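Packaging Materials Laboratory, Zandness Site
Workshop Notebook, Shared Section
Entry for May 2023

Subject: Moisture conditioning of kraft paper ahead of the handle-patch adhesive comparison

The purpose of this entry is to record the conditioning procedure now in use and to note two departures from the written method. The Lavora starch adhesive and the Fuvley water-based adhesive are to be compared on the same paper stock. Earlier peel results could not be compared with confidence, as the sheets had been stored in different rooms and had taken up different amounts of moisture.

All sheets are now drawn from one reel and held in the conditioning cabinet for 12 hours before any adhesive is applied. Sheets are hung singly from the upper rail. Stacking was tried in the first run and is not recommended. The inner sheets of a stack lagged well behind the outer ones, and the difference was still measurable at the end of the period.

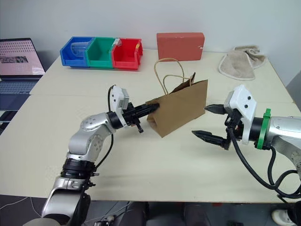 Fig. 1. Brown paper bag with twisted-paper handles; creasing along the side fold.

Creases are a separate matter. Paper that has been folded and reopened takes up moisture faster along the fold line, and a patch glued across such a line gives a low reading that says little about the adhesive. Strips are therefore to be cut from flat areas only. The cutting template has been marked accordingly, and the old template has been withdrawn from the drawer.

First departure from the method: the cabinet door was opened during the second run to replace the humidity probe. The run was allowed to finish, but the readings are flagged in the log and should be left out of any average. Second departure: the Onishi balance drifted after the morning check. It was zeroed again and the 109 strips weighed before that point were weighed a second time. Both sets of values have been kept.

Peel tests to date stand at 241 strips, divided between the two adhesives. The Lavora strips tend to fail in the paper itself, leaving fiber on the patch. The Fuvley strips more often part cleanly at the glue line. No conclusion should be drawn from this until the glue weight has been checked, as the Fuvley roller appears to lay down a thinner coat at its left end. The roller gap was measured cold and should be measured again at running temperature.

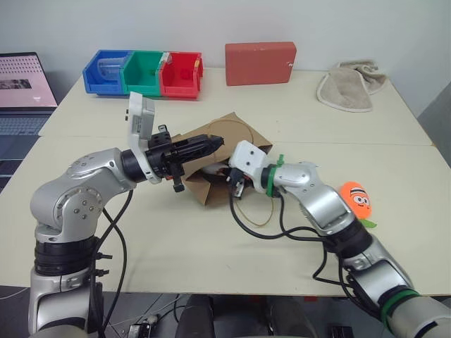 Fig. 2. Crumpled brown paper bag on the cream-colored table.

Crumpled stock is outside the present comparison. A short trial may be added in July if cabinet time allows. It would require a separate control set and a different way of recording thickness, the present gauge being suited to flat sheets only.

Outstanding items: replace the desiccant in the probe case; obtain a new blade for the strip cutter; confirm that the second reel comes from the same mill batch as the first. The conditioning log remains on the shelf beside the cabinet and is not to be taken to the office.

Recent entries
Strip cutter: blade wear and edge quality
Starch adhesive: shelf life after opening
Humidity probe: calibration record
Handle patches: drying time under load

Last updated: at close of second conditioning run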